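Mon 28 September

Sorting task, club bench. Picking up from the list we left on the whiteboard last week. Cevura is the arm setup, Gestgate is the script that starts and stops a recording, Trisumley is the folder on the shared drive where everything ends up. Writing those out again for the new members.

## Before starting

- Pulled the latest Gestgate. It now refuses to start if the arm isn't in the home pose. Good, leave it on.
- Homed the arm twice. First time the wrist joint stopped short and gave a warning, second time was fine. Same thing happened at the end of spring. Worth checking the cable at that joint when somebody has the covers off.
- Disk had room for the session, but the old test runs from January are still there. They have no labels and can go unless anyone objects by the next meeting.

## Task as it stands

Foam blocks go into bins by color. One bin per color. A run counts as good if every block ends up in the right bin and the bin itself is still standing where it was, give or take a finger's width. A block hanging over the rim is a fail. A block that bounces out is a fail even if it goes in on the next try, but keep the recording, those are useful for the retry work later on.

Operator drives, second person watches the stop button and writes the label. Swap after every ten runs or when your hands get tired.

## Runs

Goal for the term is 336 good runs. We had 100 going into today and added 17, so we're at 117. Slower than planned. Most of the lost time was resetting blocks between runs, not driving.

Things that went wrong:

1. Operator came in too low over the white bin and pushed it sideways. Stopped and reset. Marked as fail.
2. Gestgate kept recording after the stop key. The file has a long tail of nothing happening. Needs trimming before it goes into Trisumley.
3. Dropped an L-shaped block from too high and it tipped on the rim. Stayed in, so it counts, but lower is better.
4. Red-orange blocks in the white bin, yellow-green in the teal one. We kept this the same all day. The plan says to swap the bins halfway through, and we forgot. Next session starts with them swapped.

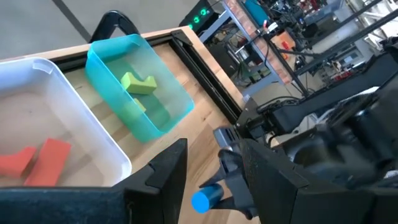
## Wrist camera

The view from the wrist is good enough to tell the two colors apart, and I'd use it for the labels. One problem: the yellow-green blocks look paler when you see them through the wall of the teal bin. A simple color threshold will probably miss those. Tried the threshold from the Sugiyama worksheet on a few saved frames, and it found the red-orange blocks every time but lost part of a yellow-green one when the bin wall was in front of it. Widening the range picked up bits of the wooden tabletop instead.

Options:

- Only look at the inside of the bin from above, so the wall isn't in the way. Needs a fixed pose at the end of each run. Adds a few seconds.
- Train on labeled frames and skip the threshold. More work now, and we don't have anyone free for labeling until after midterms.

Going with the first one for now. I'll add an end pose to the script and we can see if people find it annoying.

The gripper also takes up a good part of the bottom of the view. Left the mount alone, as moving it would mean the old runs don't match the new ones.

## Settings used

- Arm speed: slow preset, same as before
- Grip force: level 2. Level 3 squashes the foam and the blocks stick a little on release
- Overhead lights on, window blinds down

## To do

- [ ] Swap bins before the first run
- [ ] Trim the long file and relabel it
- [ ] Add end pose to Gestgate
- [ ] Check wrist joint cable
- [ ] Tape marks on the table for the bin corners, so resets go faster
- [ ] Delete January test runs
- [x] Copy today's files to Trisumley (all but the long one)

Battery in the wireless keyboard is low. Spare is in the top drawer with the hex keys.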